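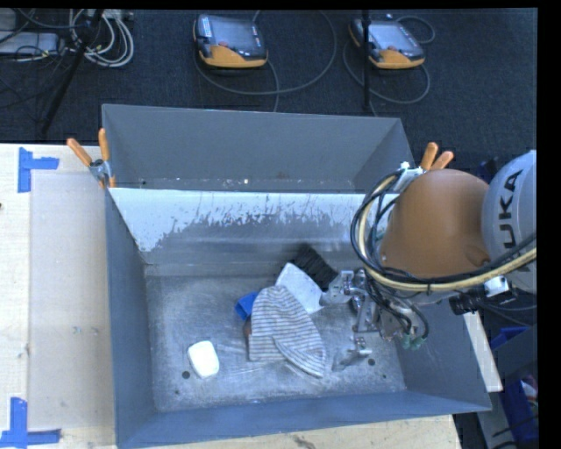

My paid invoices in Proveo are landing in Cele as income twice, and I need help figuring out which connection is doing it before I send my quarterly numbers to my tax preparer. I run Stindia, a one-woman business (brand design and packaging, mostly for small food companies), and I keep my money split in two on purpose, one side for what clients have paid and one side for tax. Picture a big gray metal bin with a sloping divider down the middle of it, and you have my whole accounting philosophy. Right now the client side looks stuffed in Cele, while my real bank account looks a lot more like the front compartment of that bin, bare scratched metal with some cloudy smudges. I would love for the two to agree!

Submitted: 07/08/2025
Product: Proveo Invoices, with the Cele bookkeeping sync turned on
Payment processor: Niltel
Priority I picked: High (sorry, I know everyone picks High)

What I expected

A client pays an invoice through the Niltel button. Proveo marks it paid. Cele gets one income entry, and when the payout hits my bank, Cele matches the deposit to that entry and everybody goes home.

What I get

The client pays, Proveo marks it paid, and Cele gets 2 income entries. One has the client's name and the invoice number on it, and it's for the full amount. The other just says "Niltel payout" and is for the amount minus the processing fee, and it's filed under Sales like it's brand new money. Because the amounts don't match to the penny, Cele doesn't flag them as duplicates. I only caught it because my profit and loss report said I'd had a fantastic spring, and I was there for my spring, and it was fine.

The cleanest case is invoice 583. One client, one line item, paid in full by card, no deposit, no discount, no sales tax. If you're going to look at just one, please look at that one. Most of my others have a deposit and a final payment and they'll make your eyes cross.

What I tried before writing in

Logged out and back in to both. No change.

Hit "Resync" in Proveo. Nothing happened that I could see, and then a little green banner said sync complete. The double entry was still there. At least it didn't make a third one, which I was a bit scared of.

Deleted the "Niltel payout" entry in Cele by hand. It came back overnight! I deleted it again, it came back again, so now I've stopped deleting things.

Tried a different browser. I know that almost never matters but it's always the first thing support asks, so there you go, done.

Read the help page on duplicate income. It tells you to turn off automatic matching, but I don't want to lose matching on my expenses, which works great. I didn't touch it.

What I haven't tried is disconnecting anything. The warning that pops up says I may lose history, and I don't know what "may" means in that sentence.

Update 1, from me

Thank you for the quick reply. You asked whether I've changed anything on the account in the past year, and my first answer was no. Then I went and made coffee and thought of something.

Back in December I switched Stindia over to a proper business checking account. Before that I was running the business through my personal checking (I know, I know, please don't tell anybody who takes my advice). When I moved, I had to put the new account into Niltel, and I also had to connect it to Cele. I'm pretty sure I clicked through a setup wizard in Cele that asked if I used a payment processor, and I said yes, because I do.

So it's possible I connected Niltel directly to Cele that day, on top of the connection that already went through Proveo. Would that do it? I looked under Settings in Cele and there's a page called Apps and a separate page called Feeds. Apps shows Proveo. Feeds shows my bank and also Niltel. I had never opened the Feeds page in my life as far as I can remember, but evidently I have.

Update 2, from me

Okay, got your list of steps, and I followed them in order this time instead of skipping to the interesting one.

Export a backup from Cele. Done. It took forever and then saved itself to a folder I didn't pick, but I found it.

Write down the closing balance on each account. Done, on paper, taped to my monitor.

Pause the Niltel feed, don't remove it. Done. I like that there's a pause! I wish the warning message mentioned it, because I'd have done that on day one.

Send myself a test invoice for $10 and pay it with a card. Done. Proveo marked it paid right away. One entry showed up in Cele, with the invoice number on it. ONE. I waited until the next morning before getting excited and there was still only one.

Then the payout landed in the bank, and this is where I've got a new question. The deposit came in a little short because of the processing fee, and Cele didn't want to match it to the income entry. It's sitting in the "needs review" pile. Was the Niltel feed the thing that handled the fees? If so, I've fixed the income and broken the fees, and I would like to have both, please.

Update 3, from me

Your answer made sense, and I'm repeating it back in my own words so you can tell me if I got it wrong.

Proveo can send the fee to Cele as an expense, but there's a checkbox for it, and the checkbox is off unless you turn it on. While my Niltel feed was running, the fee was sort of hidden inside the smaller payout entry, so I never noticed it was missing. With the feed paused, there's no fee anywhere, so the deposit can't match. Turn on the checkbox, and the full income minus the fee equals the deposit, and Cele is happy.

I found the checkbox. It's under Payments, then Niltel, then Advanced, and it's labeled "Post processor costs." I would never have guessed that meant fees. If you're passing along suggestions to whoever writes the labels, the word "fees" is right there and it's shorter.

Turned it on, resent the test invoice to Cele using the little arrow menu, and a fee entry appeared under Bank and Merchant Charges. The deposit matched by itself a few minutes later. I may have cheered.

Update 4, from me

Now the cleanup. You said not to bulk delete, and I didn't. I filtered Cele for everything with "Niltel payout" in the description, starting from when I switched banks, and went down the list one by one. For each one I did this:

Opened the payout entry and checked there was a matching Proveo income entry for the same client payment.
Unmatched the bank deposit from the payout entry.
Deleted the payout entry.
Went to Proveo and resent the payment so the fee would come through.
Matched the deposit to the income and the fee together.

The deleted ones have stayed deleted. I started with 583, since that was my guinea pig, and it's perfect now, one income entry, one fee, one deposit, all tied together.

Two that I got stuck on. The first is a payout that covers more than one client, because a couple of them paid on the same day. I couldn't work out how to match one deposit to several invoices until I noticed you can tick more than one box on the match screen, so please ignore the slightly panicked message I sent about that. The second one is a refund. I'd billed a client for a rush fee they hadn't agreed to (my mistake, I used the wrong template) and sent the money back through Niltel. That refund only exists in the feed. Proveo doesn't show it at all, because I did it from the Niltel dashboard and not from the invoice. I haven't deleted anything for that one. What's the right way to record it? I can put in a credit by hand in Proveo, but I don't want it trying to send the client their money a second time.

Update 5, from me

Credit recorded as "refunded outside Proveo," no money moved, and the client did not get a surprise. Thank you for telling me that option was there. I matched it to the withdrawal and the review pile is empty.

I compared the Cele balance on the checking account with my bank statement and they agree. My income for the year is smaller than I'd been thinking, which stings a bit, but so is the tax I was setting aside for, and I've moved the extra back over to the operating side. I had also been about to say yes to a bigger studio space based on that report, so I'm glad I asked first.

Still open on my end: the Niltel feed is only paused. You suggested leaving it like that until the next statement closes and then removing it, and I'd like to do that. Can you please keep this ticket open until then? If it closes automatically I'll lose the thread, and I've been using it as my instructions. I'll write back once I've removed the feed and one more client payment has gone through.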